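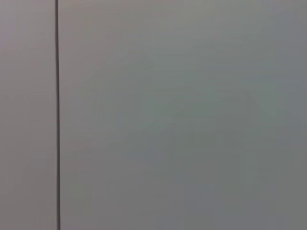 Gap between two wall panels, fill it or leave it?

moushumi_p
Jan 22, 2019
Hello everyone. I moved to Stotthorpe in December and I am slowly repairing a small hallway. The walls are covered with smooth painted panels, and between two of them there is a narrow gap from the ceiling to the floor. My neighbor says to fill it with caulk and paint over it. My brother says I must not touch it. The panels are in good condition, only this line disturbs me every time I walk by. The hallway has one radiator and an outside door, so the temperature changes a lot. What would you do?

Thank you in advance,
Moushumi Patwary

oldtrim72
Caulk it. Paintable acrylic, smallest bead you can manage, wipe with a damp finger, two coats of paint. One evening of work.

Lencho
I disagree with oldtrim72. If there is an outside door in that hallway the panels are going to move. I caulked mine in the fall and by the end of winter every joint had a crack in it, and a cracked bead looks much worse than a clean shadow line. Do you know what the panels are made of?

moushumi_p
Thank you both. I am not sure about the material. When I knock, it sounds hollow. The previous owner left a half can of paint with the name Fidwood on the lid, but I don't know if this is the paint maker or the panel maker.

oldtrim72
Lencho, what did you use? If it was the cheap painter's stuff then of course it cracked. A flexible one will stretch.

Lencho
It was a flexible one, from Skesitz. It said so on the tube, anyway. I also tried a second brand in the back room and got the same result.

oldtrim72
Then your panels were not fixed properly. Mine have been caulked for 12 years with no cracks.

quietcorner
You may both be right, it depends on how they were installed. Some panels are glued flat to the wall and hardly move. Others sit on battens and the gap was left on purpose. Moushumi, press with your palm on both sides of the line. Does either side give?

moushumi_p
I tried it this morning. The right side is firm. The left side moves a little near the floor, but higher up I feel nothing.

quietcorner
Then I would fix the loose part first, before any filler. Two small screws into the batten if you can find it, and touch up the heads. After that, live with it through one heating season and see if the gap changes. A pencil mark on a strip of masking tape across it will tell you.

Lencho
Agree with this. Or put a thin cover strip over it, nailed on one side only so the other side can slide.

oldtrim72
A cover strip in the middle of a wall looks like a bandage. But it's her house.

moushumi_p
I laughed about the bandage — my brother said nearly the same. I will do the screws and the tape, and decide about the caulk in spring. One more question: is a magnet good enough to find the batten, or do I need to buy a stud finder?

quietcorner
A strong magnet is fine if there are nails in it. Go slowly and mark each spot in pencil.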